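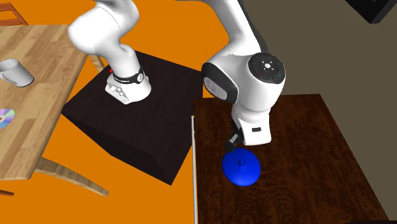

One reader tells me I have been unfair to brown furniture, that it is honest stuff built by people who knew their trade, and that anybody who would swap a solid sideboard for something that comes in a box with an Allen key deserves what they get. I agree with nearly all of this. I would only ask the reader whether they'd like a sideboard.

Mine came from an aunt in Ploltau. It is 192 centimetres long and the colour of strong gravy, and it has spent most of its life holding serviettes. When she moved into a unit there was a family discussion over who should have it, conducted in the tone other families save for deciding who will drive to the airport. I was out of the room at the time, getting the milk.

I had it valued. In 1985, according to the receipt still taped inside the left-hand drawer, it cost my aunt $700. The chap from the auction rooms rapped it with his knuckles, said it was a lovely thing, and told me he couldn't take it. He already had six out the back. The removalists then quoted me $700 to bring it down the highway and up one flight of stairs, so I suppose you could say it has held its value, provided you are a removalist.

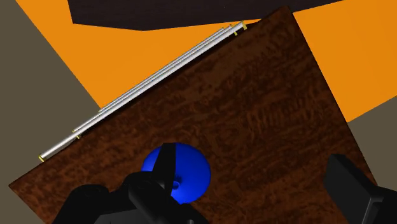
Illustration courtesy of Weltis

Dark timber has been about to come back for as long as I have been reading the weekend supplements. Every October, when the spring property pages get going, some stylist announces the return of warmth and heritage tones, and illustrates the point with one small walnut stool in a room otherwise the colour of yoghurt. A stool is easy. I would like to see the heritage tones come back as a wardrobe.

The trouble is the houses. My aunt's dining room was a whole room set aside for dining, used at Christmas and for tax. We live in a flat where the dining room is an end of the kitchen bench. A sideboard there is less a piece of furniture than a change to the floor plan, and we all walk round it side-on, like people getting to their seats at the pictures.

And yet I can't get rid of it. I have tried, mind you. I put it on Pundetar, the swap site, and had a message within the hour from a woman wanting to know if it came in white. Another offered a rowing machine. A third asked for the handles. I took a high line with all of them and found, typing my replies, that I had begun to defend the thing. The drawers run beautifully. The grain, when the afternoon sun gets in low, does something I have never seen melamine even attempt.

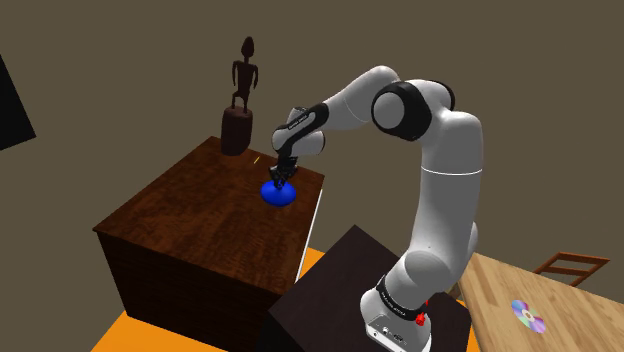
Dark wood with a glossy blue piece on top.

We are told that our generation wants experiences and doesn't care for possessions. I'd put it down to the rent. People who move every eighteen months learn to love whatever fits in a hatchback, and later on they call it taste. Give the same people a hallway and a long lease and I reckon you'd see them down at the Suksawat markets on a Saturday morning, measuring tallboys.

In the meantime the serviettes are back in the top drawer. We don't use serviettes either, but they came with it.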